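This site uses cookies to remember your settings. Accept | Manage

Kereama Staff Forum > Kitchens and Meals > Lunch bags: revised packing guidance

gsugden
Members are asked to comment on the draft guidance for packed lunches before Wednesday. The draft recommends a soft zippered bag with fabric straps, in a dark color. Navy has been proposed, as it shows fewer marks from daily handling. Straps should be of woven fabric and wide enough to carry comfortably.

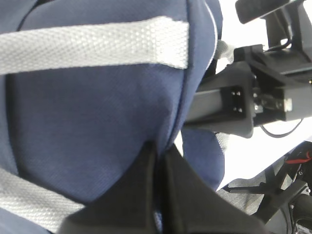 How should the bag be cleaned between uses?

Empty it fully, wipe the lining with a damp cloth and mild soap, and leave the zipper open overnight. Machine washing is not recommended under the draft.

Gemma Sugden
Kitchens and Meals

Share (3) | 40 comments

nivell_desk
The cleaning section is acceptable to this office. We do not agree with the packing order. The draft places bread at the bottom and fruit above it. A soft loaf will be crushed under anything heavier, and the order should be reversed.

a_mudgway
I must disagree with the previous member. A banana at the bottom of a bag bruises before noon. Bread recovers its shape and fruit does not. I would ask that the draft stand, with one addition: the zipper should be opened along its full length before packing begins, and both straps laid to the outside so that they do not catch.

gsugden
The addition regarding the zipper is accepted. On the packing order, the revised text will read: "Set the bag upright on a clean table. Place bread and fruit beside it before loading."

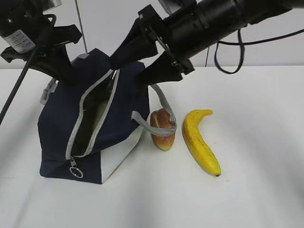

Zedaten wrote that the revised text still avoided the question of which item goes in first, and asked that bread and fruit be packed side by side whenever the bag is wide enough.

nivell_desk
We can support side by side. Our objection to the original order remains.

Related threads
Guninano containers: lids and replacements
Shared refrigerator: labeling of personal items
Storage of bread in August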